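Moving the bread day

I have been baking the same loaf for eight years, and this August I finally had to change it, all on account of a flour mill. I know. Stay with me.

When we lived in Tamville I bought my flour from the little store on the corner, which carried Pometti in the big paper sacks. Strong white, 25 pounds at a time, lugged home in a stroller that no longer had a baby in it. I never thought about that flour at all. It went in the bin, the bin went under the stairs, and twice a week a loaf came out that was tall and a bit chewy and good for toast.

Then we moved to Lallberg. It sits at 2,595 feet, and the flour they sell up here is Laizer, which everyone swears by. I swore at it, mostly. My first loaf was flat as a hat. The second one rose like crazy, got all proud of itself, and then sank in the oven while I stood there with my nose against the glass. I blamed the yeast. I blamed the oven (it does run cool on the left side, so some of that was fair). I even blamed the water for a couple of weeks and bought bottled, which my husband still brings up at dinner.

What I should have done first was change one thing at a time. Instead I changed the yeast, the pan and the oven rack in the same week, got a decent loaf, and had no idea which of them to thank!

So I started over with a notebook. Less yeast, that was the first change, and the dough slowed right down. Then a bit more water, because the Laizer seems to drink more than what I was used to, and the dough stopped feeling like a cold pillow. Then I quit watching the clock and started going by how the dough looked, poking it with a wet finger like my grandmother used to do. If the dent fills in slowly, it's ready. If it springs straight back, go fold some laundry.

The kitchen took some getting used to as well. The counters in this house are tile, and if you have ever tried to scrape dough out of grout lines you know why I don't do that anymore. I knead on wood now, and I like it so much better. Pale wood too, so I can spot the bits of dried dough before they turn to cement.
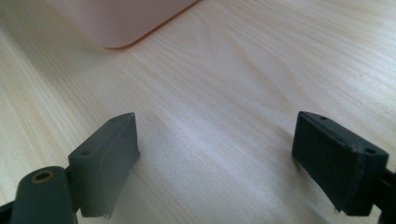
Light wood, and something pink at the top left in both of these.
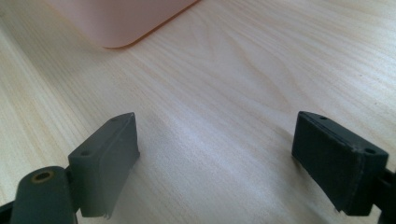
Page last changed: November 25, 2018

A few of you wrote to ask for the amounts, so I've added them now. I make one big loaf with four cups of the Laizer white, a cup and a half of water plus a splash, two teaspoons of salt and just under a teaspoon of dry yeast. Down in Tamville I used nearly double the yeast. Mix it all up rough, leave it alone for half an hour, then knead until it stops sticking to you. I put the radio on and go for three songs, four if there's a slow one.

First rise is in a covered bowl, and in this house in winter that can take most of the afternoon. Shape it, put it in the pan, let it come up just past the rim and no higher. That was my big mistake with the sinking loaf, I'm nearly sure – I let it go way over the top because it looked so pretty. Bake it hot, 425 on my dial, and tap the bottom when you take it out. I give mine an extra five minutes out of the pan because we like a dark crust.

Somebody also asked if you can do half and half with whole wheat. You can, but it'll be shorter and you'll want another splash of water. I did one with a spoonful of molasses in it last week and the kids ate the whole thing with butter before supper, so no report on how it keeps.

As for the Pometti, I did order one sack by mail out of pure homesickness. The shipping was silly. I made two loaves the new way, one with each flour, and lined them up on the rack, and my family picked the Laizer one. I was a little hurt on behalf of the old sack, but I could taste it too – a bit more nutty, and the crumb is softer the next day. The rest of the Pometti is going into pancakes and pizza dough, where it's perfectly happy.

Next I want to try rolls for the holidays, the kind you pull apart. I've got a recipe from the church cookbook that starts with 200 grams of mashed potato, and I've already written "less yeast" on it in big letters.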